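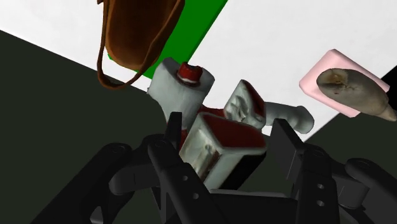 A white and red plastic toy (computer rendering)

Home | Topics | Materials | Toys and Games | Index

Plastic toys

Plastic toys are playthings molded wholly or mostly from plastic. They range from tiny figures that fit in a matchbox to ride-on cars, and few everyday objects show off the possibilities of molding so well!

Most small toys are made by injection molding. Plastic pellets are melted, pushed into a steel mold under pressure and cooled until the part is firm enough to drop out. A good mold can turn out the same shape again and again with wonderfully fine detail - buttons, fur, even the stitching on a doll's shoe. Hollow toys such as balls and bath ducks are often blow molded or rotationally molded instead.

Color is usually mixed into the plastic before molding, so a scratch doesn't show much. Two-color toys may be snapped together from separate parts, painted, or molded in two shots.

Collecting is a lively hobby. The Onham toy collection holds 276 pieces, 29 of them from the short-lived Sunora farm series, and puts the whole series on show every April. Faded or brittle pieces are kept out of sunlight.

See also: Celluloid, Construction sets, Mold making

Reader comments

Emano: My sister and I had the Sunora goat! One horn, much chewed.

Līga Venckus: Could you add a section on rotational molding? It's such a clever process.

Tamošiūnaitė: Seconded - and something on old vinyl dolls, please.

Contact | Copyright | Back to top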